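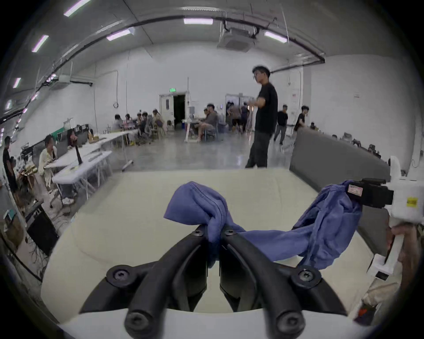
## 4. Water Supply and Milling at the Gatti Mine

### 4.1 The haulage record

The Gatti mine lies on the dry eastern slope of the Jutusitz Hills, above the abandoned townsite of Guvbridge. Earlier accounts of the district treat the quality of the ore as the main limit on output. The surviving haulage ledger supports a different reading. It contains 208 entries, each giving a load weight, a destination, and in most cases the initials of the teamster. Taken together, the entries record 983 tons of ore delivered to the stamp mill on Nolodano Creek.

Deliveries are not spread evenly over the working year. They cluster in late winter and spring, fall off after April, and nearly stop by midsummer. If ore supply had controlled the mill, we would expect the gaps to follow changes underground, such as timbering work or the sinking of a new level. The shaft book shows no such link. Drifting continued through the summer at close to its spring rate, and ore was piled at the collar of the shaft until hauling started again.

Of the ledger entries, 65 carry a marginal note in a second hand. Most of these notes are a single word: "low," "dry," or "wait." We read them as remarks on the state of the creek, made at the mill when the load was received. The word "low" appears mainly in entries from late spring, and "wait" only in the weeks just before a gap in deliveries. A few notes cannot be read with confidence and were left out of the comparison.

### 4.2 Remains at the mill site

Field survey of the mill site recorded the stone footings of the battery, a leveled platform for the boiler, and a line of dry-laid masonry running upstream along the north bank. The masonry had been described in the district inventory as a retaining wall. Its gradient is steady along its full length, however, and the upper surface is grooved to take a wooden flume. We now interpret it as the bed of the mill's supply ditch.

The ditch leaves the creek at a point where bedrock forces the underflow to the surface. This was a sensible choice, but it gave the mill access to only a small part of the drainage. No storage dam was found. A shallow basin above the intake may have served as a settling pond — its floor is covered with fine silt that differs from the coarse sand of the channel — but it is too small to have carried the battery through a dry month.

Tailings survive in two lobes below the battery. The upper lobe is gray and sandy, and grains of quartz can be seen without magnification. The lower lobe is finer and shows thin banding, which suggests that the tailings were put through a second treatment after the main period of stamping. Flood scour has removed the toe of both lobes, so the present volume cannot be used to check the ledger total directly.

### 4.3 Discussion

The seasonal pattern in the ledger, the marginal notes, and the limited capacity of the ditch all point the same way. Water at the mill set the pace of production at the Gatti, at least in the years the ledger covers. The stockpile at the shaft collar would have tied up capital in ore that could not be treated, and this may help to explain the repeated short-term loans secured against the claim.

Two cautions apply. First, the ledger covers one destination only. Ore may have been sent in small lots to other mills, and the company letters mention custom milling without saying where it was done. Second, the summer gap could partly reflect a shortage of draft animals, as teams were in demand for freight work at Guvbridge. The marginal notes favor water as the cause, but the two explanations do not exclude each other.

A better test would come from tree-ring records of spring flow on Nolodano Creek. Junipers suitable for coring grow above the intake, and several have exposed roots on the channel side. Until a series is available, the order of dry years in the ledger should be treated as provisional, and comparison with other mines in the Jutusitz Hills should be limited to those with dated milling records.

**Figure 1.** Blue cloth held at each end by a hand-held gripper.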